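Toy Reuse in Ristham — Student Project Report
4 min read

Draft handed in 11th April, some corrections since.

Aim: find out what happens to children's toys once they're outgrown, and whether a swap scheme would get used. Area covered — Ristham town centre and the Ornel estate. Didn't manage the villages, no bus after six.

Method. Paper questionnaire, two sides. 350 printed, 255 came back, which was better than our tutor Jocelyn Després expected. Most went out through the nursery on MacPherson Road and the library. Left a pile at the swimming pool too but they got damp and we binned them.

Questions were on age of children, where toys come from, where they go. Question four was badly worded (we asked "do you keep or give away" and people ticked both). Left it out of the results.

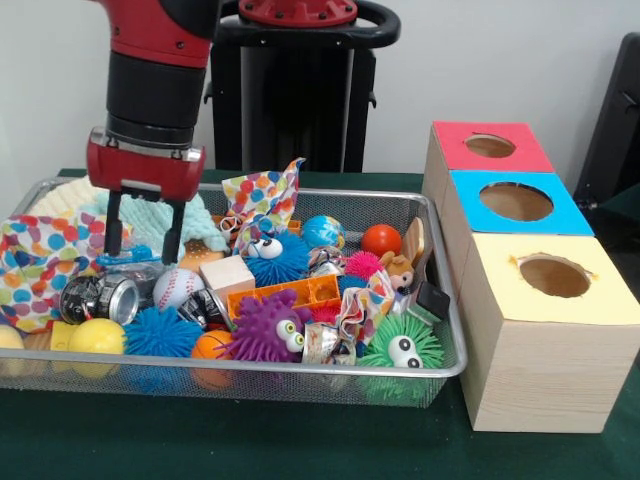

Results. Giving to family or friends came top by a long way. Charity shops second, though several parents wrote in the margin that the shops had turned soft toys away. Loft or garage third. Hardly anyone admitted to the bin — we think this is under-reported, people know what the right answer is.

Broken toys are a different story. No repair option in the town at all since Daltero closed its workshop in December. Parents said they'd use one if it was cheap. Nobody wanted to pay more than the toy cost, fair enough.

Missing peices came up a lot. Puzzles and building sets mainly. One mum said she'd given up on jigsaws altogether.

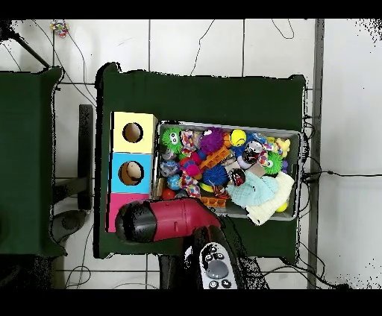

Mixed toys in a metal tray, stacked cubes alongside.

Swap scheme. Plenty of interest but worries about cleaning, and who checks for safety. Older toys don't always have labels on. We'd suggest a monthly table at the library, hard toys only to begin with. Would need storage boxes, a cleaning rota and some posters — budget £200, or £300 if the libary charges for the room.

Problems. Ran out of time for the interviews, only did the nursery ones. Mostly mums replied so its not a balanced sample. Would start earlier next time and test the questions first.

Related reports
Packed lunches and plastic waste
Is the Ornel bus route worth keeping?
School uniform costs in Ristham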